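The Long Work of a Short Index

Reading time: 6 minutes

When the Pramgate Local History Library opened its parish collection to the public in March 2019, the printed guide ran to fewer pages than many visitors expected. The guide was the work of Sulastri Chin, the library's senior indexer, who had spent the better part of four years reading the vestry minutes, rate books and household inventories on which it is based. She agreed to speak with us about how the guide was made and what she would like readers to do with it.

Ms. Chin came to indexing from school teaching. She had been asked to prepare a list of names for a class project on local families and found that the existing list, typed by an earlier staff member, stopped in the middle of the letter M. "I assumed the rest was in another drawer," she said. "I looked for it for most of a summer. Then I started again from A, on cards, and by the time I reached M I had disagreed with the old list so often that I kept going."

The collection begins in 1751 with a single bound volume of minutes. The early pages are in good order. The later ones were kept by several clerks, one of whom wrote over the margins and into the gutter of the binding, where the ends of his lines can be read only with the volume held nearly upright. Ms. Chin described this clerk with some respect. He recorded the names of servants and lodgers whom the others left out, and he spelled each name the same way every time it appeared.

Spelling took up a large part of our conversation. The library's policy had been to enter every person under the modern form of the family name, with no reference from the older forms. Ms. Chin asked for the policy to be changed before she would begin. "A reader who has a letter in her hand with a name spelled a certain way should be able to look under that spelling," she said. "She should not have to know what we decided in the office." The guide now gives each form found in the records and sends the reader from the less common to the more common. Where two people may be one person, the guide says so and leaves the entries apart.

She was careful on this last point. Earlier indexes of the collection had joined entries freely, and at least one family history in print rests on such a joining. The man in question appears to have been a tanner and a bell ringer, and to have owed rates in two streets. Ms. Chin believes there were two men, probably cousins. She has written to the author, who has been gracious about it, and a note will be added to the library's copy.

The household inventories were a different kind of task. These lists were made after a death, usually by neighbors, who walked from room to room and wrote down what was there. They were never meant to be indexed, and the library had debated leaving them out of the guide entirely. Ms. Chin argued for a subject index to the inventories alone, separate from the index of names. It took her 22 months to complete.

"The hard part is that the neighbors knew what they meant," she said. "They write 'the old thing by the stair' and put a value on it, and everyone who needed to know would have known. I cannot index that under furniture. It may have been a clock. It may have been a dog bed. I put it under 'unidentified,' and that heading is now one of the longest in the book."

Bedding, by contrast, is described with great care. Feather beds, bolsters, pillows and coverlets are named one by one, often with the weight of the filling and the condition of the cloth. Ms. Chin explained that bedding was commonly among the more valuable goods in a modest house, and that it was left in wills to named persons, with the result that the neighbors had every reason to be exact. The heading for pillows has its own subheadings, which she admits caused some amusement among her colleagues at the time. 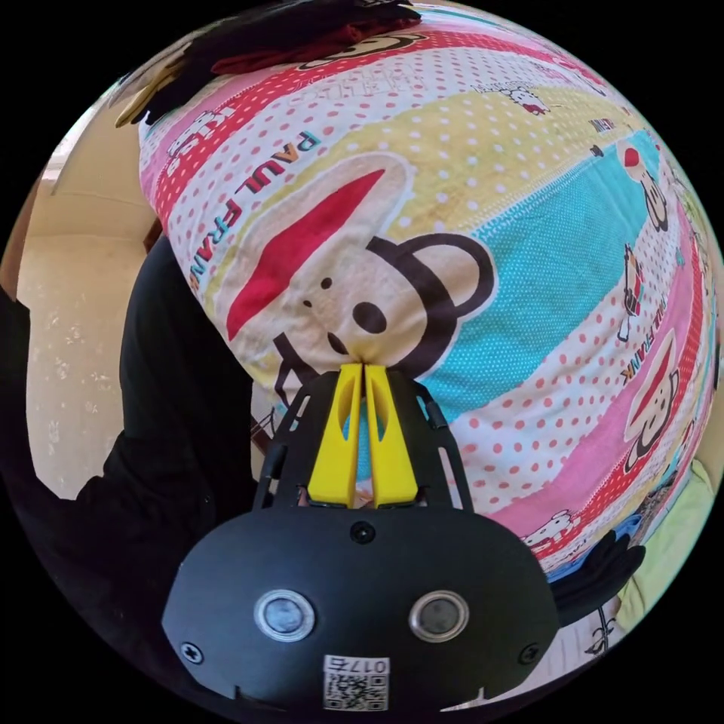 A Paul Frank pillow, its cover pinched by yellow gripper fingers

Asked whether software had made any part of the work easier, she gave a mixed answer. The library had tried a program called Clikia, which produces a list of terms from typed text, and she found it useful for checking page numbers. As a source of headings it was less helpful. It offered "said" and "aforesaid" as major subjects, and it entered a field called Long Friday as a date. She now keeps her working files in Stasik, a plain database, and still writes the difficult entries on cards before she types them. "If I have to write a heading out by hand, I find out very quickly whether it is too long," she said.

The guide was read in draft by an outside reviewer from the Venkataraman Trust, which supports the printing of local records. The review ran to three pages and asked for one major change, that place names be moved out of the general sequence and given an index of their own. Ms. Chin resisted at first. Field names in the parish are often also family names, and she had wanted the reader to come across both at once. She accepted the change after watching a visitor try to find a footpath among the entries for a family of millers — a search that ended at the help desk. The place index is now the part of the guide that visitors ask for most often, and walking groups have begun to copy pages from it with the library's permission.

She has received corrections, and welcomes them. A sheet is kept at the desk for the purpose. Most concern dates of baptism. One reader supplied the full name of a schoolmistress who appears in the minutes only as "the Mistress," working from a sampler that had stayed in her family, and the entry will be revised in the next printing. The library will need to decide by July which corrections can be taken into that printing and which will have to wait for the one after.

Ms. Chin does not plan to begin another collection at once. The rate books have been indexed by name but not by street, and she regards that as unfinished business. She would also like to train a second indexer, preferably one who has no background in local history. "Someone who knows the town already will fill in what is missing without noticing," she said. "I did it myself in the first year, and I had to go back and take it all out."

The guide may be consulted in the reading room during normal opening hours. Copies are for sale at the front desk, and the correction sheet is kept beside them — pencil only, please, as the desk is shared with the manuscripts service.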